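I've been asked three times this month how I freeze bread without it tasting like the inside of the freezer, so I'm writing it down once and I can send people the link. I bake on Saturday, usually two loaves and a tray of rolls, and there are only two of us eating it. Most of it goes in the freezer the same day and comes out lovely. It took me a good while to get there!

## What you need

- Bread, completely cool
- A decent bread knife
- Baking paper
- Thin plastic bags (produce bags are fine)
- Thicker freezer bags, or a tub with a proper lid
- Masking tape and a marker

I used to buy fancy reusable pouches from the kitchen shop in Trestadville and they're all right, but the zips give out and they're a pain to dry. I've gone back to plain bags inside a thicker one, and I rinse and reuse the thick ones until they split.

## Let it go cold first

I mean properly cold. My usual sourdough has 298 g of water in it and a loaf that wet holds its heat for ages, long after the crust feels cool. Bag it early and the steam turns to frost, then the frost turns to a soggy patch on the bottom slice when you thaw it. I bake in the morning and don't touch the bag drawer until after tea. Rolls are quicker, and you can do those after a couple of hours if your kitchen isn't a sauna.

If it's shop bread, skip all this and go straight to slicing.

## Slice or don't slice

I slice nearly everything. A whole frozen loaf is a commitment - once it's thawed, you've got to eat it - whereas slices come out one at a time for toast. Cut them a touch thicker than you normally would, and tuck a bit of baking paper between every second slice. Between every slice is better if you've got the patience (I haven't).

Rolls and crumpets I leave whole. Fruit loaf I always slice, because frozen sultanas are like gravel and you'll never get a knife through them later.

## Bagging it up

Slide the bread into the thin bag first. Press the air out with the flat of your hand, starting from the closed end and working up, gently enough that you don't squash the crumb. Then gather the neck, twist it round a few times and fold the twist back on itself.
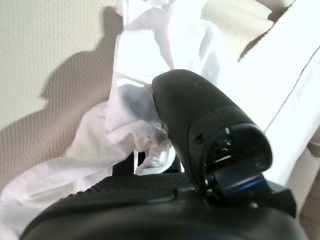 *Thin plastic bag, bunched up at the top.*

The whole thing then goes into the thicker bag or the tub. The thin layer sits close against the bread and the thick one keeps out the smells, and you really do want both. I once put a naked half loaf next to a bag of chopped onions and had savoury jam toast for a week. Not recommended!

Write on the tape before you stick it down. Marker will not take on a cold bag, it just skates about. I put what it is and the month, so "rye, May", and that's plenty.

## Where it goes in the freezer

Flat, at the back, away from the door. Let it freeze solid before you stack anything on top, or you'll be eating rye in the shape of a pea packet. I give everything overnight, then shuffle it about in the morning.

I aim to eat mine within three months. It's still safe after that, just a bit dry and sad, and I turn the old stuff into breadcrumbs for crumbed chook or a treacle tart.

## Getting it back out

Slices go straight into the toaster from frozen, one notch lower than you'd think and then a second go if they need it.

For a whole loaf, leave it on the bench in its bag until it's soft right through, so the moisture goes back into the bread. Then take it out of the plastic, flick a little water over the crust with your fingers, and put it in the oven at 198 degrees Celsius (yes, my oven has a silly digital dial and I've just stuck with the number). Ten minutes does it. Have a knock on the bottom, and if the crust still feels leathery give it another couple.

Rolls want less. Straight from frozen, same oven, seven or eight minutes, with a loose bit of foil over them if they've got cheese on top.

Don't refreeze anything you've thawed and not used. Make French toast!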